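Entili cup set, README

Hi! I put this set together so our arm could learn to pick up paper cups, including ones lying on their side. You get 2,000 runs, and I held back 81 of them for testing (please don't train on those!). Every run has wrist camera video plus joint and gripper logs.

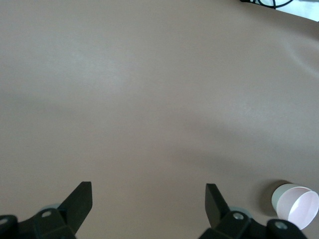
Arben Stan
Data collection lead, Lerkevano

I count a tipped cup off to one side, fingers open, as a fair start, so keep those frames in. Labels are in labels.csv, one row per run. Found a bad one? Send me the run number and I'll fix it.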